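Dirnance Donor Pages: Set-Up Guide
Section 4. Setting up your first appeal

Welcome back! By now you should have your account open and your charity's details saved, so we can get on to the part most people enjoy, making the page your supporters will see when they come to give.

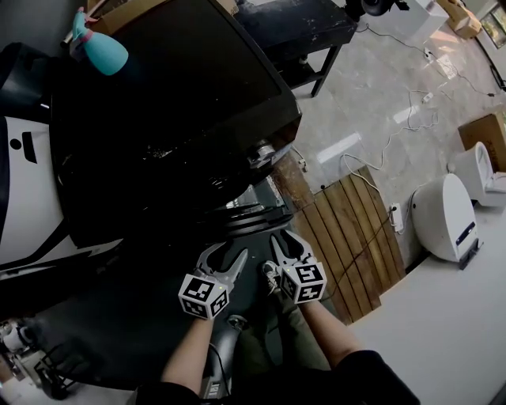
Set aside a quiet hour if you can. You can stop at any step and pick up again later - the page stays in draft until you publish it.

1. Sign in and choose Appeals, then New Appeal.

2. Give the appeal a name. Short and plain works nicely, something like "Clitby Hall Roof Fund."

3. Type your goal in whole dollars, with no dollar sign or comma. A goal of $3,000 goes in as 3000.

4. Add your suggested gifts. You may have up to six, and they show up in whatever order you enter them.

Note: Donors can always type in an amount of their own, so please don't fret over getting these just right.

5. Write your thank-you message. It goes out by email with every receipt, and a line or two in your own everyday voice is plenty.

6. If you keep your donor list in Naker, open the Links tab and switch on Match Donors. Verstraete users should skip ahead to Section 6 and come back afterward.

7. Choose Preview, and send yourself a test gift from the preview screen. No card is charged.

Caution: Once the first real gift comes in, the currency can't be changed. Check it before you choose Publish.

Note: Imports from Naker are limited to 100 donors at a time on the starter plan.

Last updated 9/20/26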